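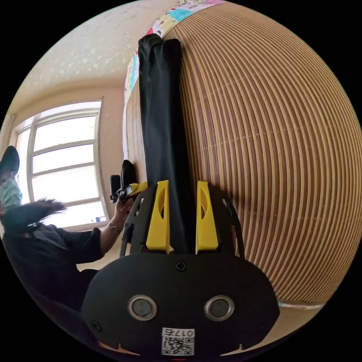 Ticket: Audio drops out in back bedroom, Standine mesh
Status: Solved
Plan: Priltell Home
Opened by: customer, Ondavmont building

Original message

Hi team! First off, I love this setup. The Standine kit took me one evening to install and the living room has never been faster. My trouble is in the small bedroom at the back. Anything I stream there through the Pramanik app (mostly audiobooks, sometimes a long radio play) cuts out for a second or two and then comes back. Video on the laptop is fine in the same room, so I don't think it's plain weak signal.

Already tried: restarting the phone, reinstalling Pramanik, forgetting the network and joining again, swapping to a different pair of earbuds. Same stutter with both pairs.

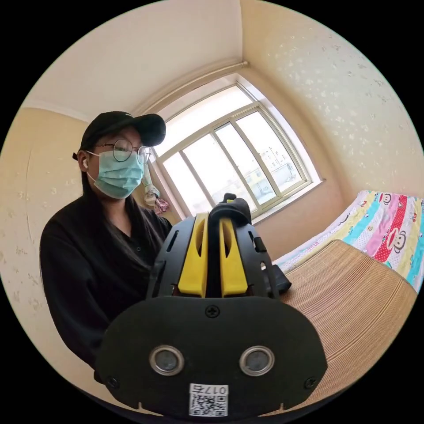 Back bedroom, wireless earbud in.

Reply from support

Thanks for the great notes, they save us a lot of guessing. Could you download one chapter in Pramanik, put the phone in airplane mode with Bluetooth back on, and play it in the bedroom? If it still skips, we're looking at Bluetooth. If it plays clean, the stream is getting interrupted. Please also send the node page from the Standine app with signal and channel for each unit.

Customer

Did it on my lunch break. Downloaded chapter played perfectly, start to finish! So it's the stream.

Node page says:
Living room, signal 70, channel 2
Hallway, signal 17, channel 2
Handoff sensitivity: 7 (highest)

The hallway one is on the floor behind the shoe rack. I have a feeling you're going to tell me to move it.

Reply from support

Ha, yes please. 17 is very low for a node that close. Get it up on a shelf, away from anything metal, and let it settle before you check the number. Then open Advanced, Handoff, and bring the sensitivity down to 2. At the top setting the phone gets bounced between the two nodes whenever it moves a little. Your laptop video keeps a bigger buffer, so you wouldn't notice it there.
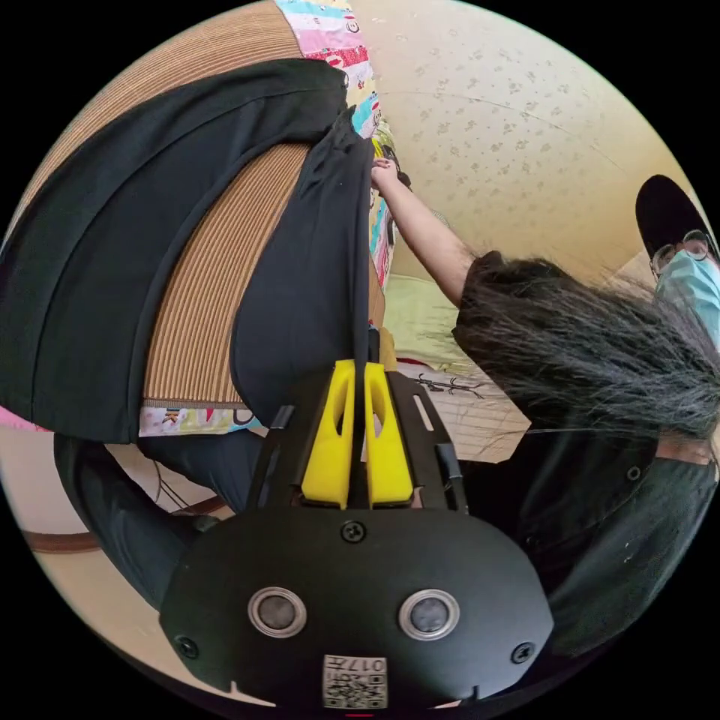 Leave the channel alone for now. We'd like to change one thing at a time, and if the first two steps do it there's no need to touch it.

Customer

Moved the node to the top of the bookcase and changed the handoff. Hallway reads 70 now, same as the living room!! I listened in the bedroom from 9 p.m. until I fell asleep and didn't hear a single gap. I'll keep going until Friday and write back if it returns.

Customer

Friday update: still perfect, two whole books in. I also tried the kitchen, which used to be a bit flaky, and that's better too. Happy for you to close this.

Reply from support

Wonderful news, closing now. If the sensitivity goes back up after a firmware update, reply here and the ticket will reopen.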